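6th September
By Hạnh Cù

The shared bathroom on Gasgate: what we agreed

Thank you to everyone who answered the survey about the shared bathroom on the second floor. We received 701 answers in the whole building, more than in January. Most of you wrote about the same problem: personal things stay near the sink for weeks, and the cleaners cannot wipe under them.

From this month, each apartment has one basket with its number on it. Please take your basket home after you wash. Ghazala Abbasi keeps the spare baskets in the Trinura office.

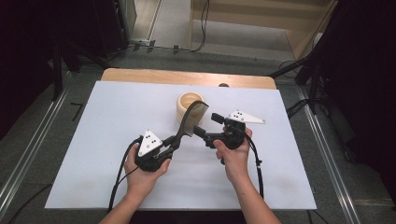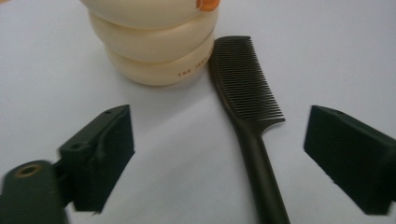
Hair in the drain is the second problem, and the plumber came two times this summer for it. Please dry and brush your hair in your own room. A fine-toothed comb, like the black one in the first picture, should also be used there. The new drain cover is easy to lift, so please empty it when you finish.

Contact: Ghazala Abbasi, Trinura office | © Gasgate Residents' Newsletter | Back to top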